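Progress report to the Bjarnason Fund
Jorkdale Meditation and Yoga Center
Project: Morning practice and study circle for families
Prepared by Farzana Minhas, program coordinator

Dear Ms. Leite,

With this report I inform you about the work from the start of the grant until the end of November. I follow the same headings as in our application, so that you can compare easily. The money table is sent separately by Hina Mughal, who keeps our accounts.

Morning practice

The morning group meets at 6:30 in the upper hall. At the time of the application we had hoped for 25 regular students, and this number was reached in the second month. Most of them live in Jorkdale, but a few come by bus from Plirden and they must leave before the closing chant to catch the bus back. We moved the chant ten minutes earlier for them. The older students did not like this in the beginning, and we had a long talk over tea. Now it is accepted.

Zubaida Baloch teaches the breathing part and the seated practice. She has asked for more firm cushions, because the soft ones from the old center lose their shape. We bought a first set from the materials budget and the rest will be bought in the next period.

Study circle

The study circle reads a short text each month and the members speak about it in turn. In the first months the texts were too difficult. Several people told me they understood the words but could not say what they mean for daily life. From October we use shorter passages, with a page of simple notes which Zubaida prepares. The discussion is much more lively since this change, and also the quiet members speak.

Children's group

The children's group was planned for one hour. We found that one hour is long for the youngest, so now it is divided in 2 parts, with stories first and then songs and simple postures. The children learned four verses by heart and recited them at the lamp evening in November. Parents and grandparents came, and the hall was quite full. One boy forgot his verse and his sister said it together with him, which the audience enjoyed very much.

Songbook

The songbook was printed by Siderov in Plirden. We ordered 300 copies. The first proof had mistakes in the transliteration of the long vowels, and correcting them took more time than we planned, so the delivery came three weeks late. I am sorry that I did not write to you about this delay when it happened. The books are now in use in all groups.

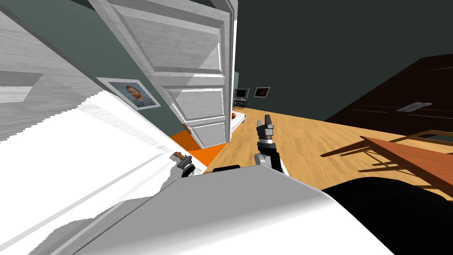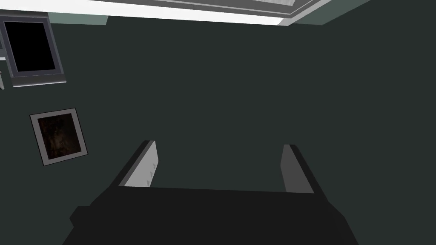 Will the children's group continue during the winter break?

It will stop for two weeks and then start again at the usual hour. The families were asked before the lamp evening, and most of them preferred a short break because of travel to relatives. The morning practice goes on without a break.

Difficulties

The main difficulty is the heating in the upper hall. It needs a long time in the early morning, and students sit in their coats for the first part of the practice. Kamran Khokhar has spoken with the owner of the building two times. The owner agreed to start the heating at 5:30, but he asks for a small addition to the rent. This addition was not in our application. We can cover it until February from the line for guest teachers, if you permit it. Please let us know your decision in writing.

The second difficulty is with guest teachers. We planned 4 visits and only one took place. The second teacher became ill, and for the other two we did not yet find suitable dates. The visit which took place was a weekend on silence and listening, and the students have asked for the same teacher again.

Changes to the plan

We ask for your agreement to two changes. The first is the use of the guest teacher line for the heating, as written before. The second is to hold the spring retreat in Jorkdale and not in Plirden. The house in Plirden has raised its price, and our older students find the stairs there hard. In Jorkdale the students can sleep at home and we need to arrange only the meals.

Next period

We will buy the remaining cushions and fix the dates with the guest teachers. Zubaida will begin a short evening class for people who work in the mornings. Already there is a list of names at the door for it. The children will prepare a small play for the spring festival, and Hina is looking for cloth for the costumes.

The next report will reach you in March. If you wish to visit us before that, the morning group would be glad to receive you, and breakfast is served after the practice.

With respectful greetings,
Farzana Minhas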